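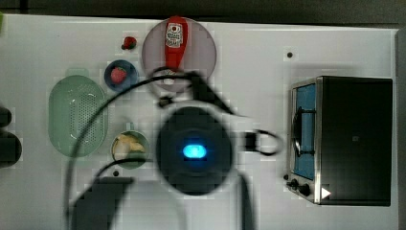 Hundach House Residents' Association
Minutes of the Shared Kitchen meeting
July 13, 2022

Present: Gisela Orellana (chair), residents of the ground and first floors, one representative from Tennant (managing agents). The minutes were taken by the resident of Flat 2, who has asked for it to be recorded that this is not a permanent arrangement.

Apologies: the second floor, collectively.

1. Minutes of the last meeting

Agreed, with one correction. The previous minutes said that residents were "delighted" with the new kitchen rota. Two people present said they had not been delighted. "Delighted" to be replaced by "told about".

2. The table and what belongs on it

The chair opened with the proposal that the white table be the place where small things for breakfasts and snacks are kept out for general use: plates, small bowls, a colander, the ketchup, fruit, and the toaster oven. The argument is that people will use the shared kitchen more if things are to hand.

The minute-taker asked what evidence there was for this. The chair said it was common sense. The minute-taker observed that common sense had also been given as the grounds for the bread bin, and that the bread bin is now in the cupboard under the stairs with a jigsaw in it.

There was a long discussion of whether a table with everything kept out on it is still a table anyone can eat at. The ground floor felt it was. The first floor felt that by the time you have moved the colander to make room for your plate, you may as well have got the plate out of a cupboard. The colander was raised several times. It is a large oval one, pale green, and takes up a good deal of space for something wanted only when there is washing or draining to do. The chair likes it as a fruit bowl. It was put to her that a fruit bowl full of holes drips. She said that was only if the fruit was wet.

Decided: the table arrangement to continue until November and then be looked at again. The colander to live on the draining board. The chair wished her disagreement on the colander to be noted, and it is.

3. Fruit

The fruit kitty stands at 147 pounds, which surprised everybody. The chair takes this as a sign of support for the scheme. The minute-taker takes it as a sign that people are paying in and not eating the fruit, and would like to know which of us is right before any more is collected.

Strawberries were discussed. The first floor asked that they be kept in a bowl and not put straight on the tabletop, where they stain. The chair did not think a strawberry had ever stained that table. She was invited to look at the corner nearest the window.

On soft fruit cut up and left in bowls for other people: the intention is kind and several residents spoke warmly of it. It remains unclear who is meant to eat it, and by when. Sliced banana in particular does not wait. A proposal to cover bowls with a saucer was carried. A further proposal, that whoever cuts fruit up should write the time on a sticky label, was also carried, although the minute-taker does not expect to see a single label.

4. Ketchup and other sauces

The rule since last November has been one shared ketchup, in a squeeze bottle, bought from the kitty. This works as well as anything does. The ground floor reported finding the bottle on plates, on its side, more than once. They asked whether it could be stood on its base. The chair said she saw nothing wrong with a plate under the ketchup, as it catches drips. It was agreed that a saucer would catch the same drips and leave the plate free for somebody's dinner.

A request for shared brown sauce was refused. A request for shared mayonnaise was put off, there being strong views and not enough time.

5. Bowls

The question was whether the small round bowls should be sorted by colour, with the blue for fruit and the green-rimmed for anything already cut or cooked. The chair has seen such a system at the Semesura day centre and was impressed.

The minute-taker asked how a visitor would know. The chair said there would be a notice. The minute-taker pointed out that there are already notices about the bins, the boiler, the back door, the other back door and the notices. The representative from Tennant said that any new notice would have to be laminated and would come out of our budget at 30 pounds. Asked how a sheet of laminated paper comes to 30 pounds, he said he would go away and find out.

Decided: no notice. Residents may sort bowls by colour if they like doing so.

6. Toaster oven

Tennant's position is that the toaster oven may stay at the right-hand end of the table provided nothing is stored on top of it. Residents asked whether this was a rule of the lease or a preference. It is a preference. The chair asked that it be treated as a rule.

The crumb tray was discussed. Everyone present believed that somebody else was emptying it. A rota was suggested. In view of item 1, the word "rota" was withdrawn, and the chair will instead "have a word with people". It was not settled which people.

The first floor asked for a proper pair of oven gloves. Agreed, from the kitty, up to a limit to be set by the chair and not exceeded by the chair.

7. Nora dishwasher

The Nora is still under repair. Tennant had nothing to report. The minute-taker noted that Tennant had nothing to report last time either, in the same words, and asked for a date. The representative could not give a date but was hopeful. Until then plates are to be washed by hand by the person who used them. The chair reminded the meeting that translucent plates show grease when held up to the light. The meeting thanked her.

8. Any other business

A tea towel with a map of Anglesey on it has gone missing. It is of no value except to its owner, who would like it back and will ask no questions.

The ground floor proposed a shared supper to "launch" the table. The minute-taker asked what there was to launch. Carried by one vote. Each floor to bring a dish, and to take the dish home again afterwards.

Actions

Gisela Orellana: move colander; buy oven gloves; have a word with people.
Tennant: date for the Nora; explanation of laminating charge.
Flat 2: circulate minutes; find another minute-taker.
All: saucers on bowls, saucer under ketchup, labels on cut fruit.

Next meeting in November, in the shared kitchen, if there is room at the table.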